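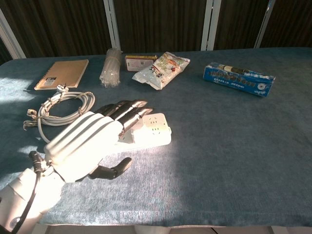 Rapport de projet – Rangement et inventaire du petit matériel de la salle commune

1. Contexte

La salle commune du bâtiment Landora sert à la fois de lieu de travail et de lieu de pause. Le petit matériel s'y mélange : fournitures de bureau, rallonges et multiprises, consommables de cuisine, restes de goûters. Le projet vise à définir un classement simple, à le tester sur un lot réel et à mesurer le temps nécessaire au rangement.

2. Matériel et méthode

Le lot de départ comprend 158 articles. Le tri s'effectue sur une table recouverte d'un feutre gris-bleu, qui limite le glissement des objets. Les articles en attente sont alignés au fond du plateau : cahier à spirale, pailles en sachet, petite boîte, sachet de snack. L'avant reste réservé à l'article en cours de traitement.

Quatre catégories ont été retenues :
A – papeterie
B – électricité
C – consommables de cuisine
D – denrées emballées

Chaque article reçoit un numéro, reporté dans le tableur Drodovis avec sa catégorie et son bac. Les bacs proviennent de la gamme Rusu, format moyen.

3. Cas des multiprises

La catégorie B a demandé une procédure distincte. Le cordon est mis en boucles lâches, sans pli marqué, puis maintenu par des liens torsadés. La fiche reste accessible à l'extérieur des boucles pour permettre le contrôle visuel des broches. Un premier essai avec enroulement serré autour du bloc a été abandonné : le cordon forçait à la sortie du boîtier.

4. Résultats

Sur les 158 articles, 139 ont été classés au premier passage. Parmi les 19 restants, 9 relevaient de deux catégories et 10 ont été écartés (emballage ouvert ou date dépassée). Les sachets souples de la catégorie D occupent plus de volume que prévu et se rangent mal debout. Un bac plus bas, modèle Stirnier, a été substitué au bac initial.

5. Limites

Le test porte sur une seule séance, un samedi, hors fréquentation normale de la salle. La tenue du classement dans le temps n'a pas été évaluée. Un second relevé est prévu en juillet, avec la même grille et les mêmes bacs.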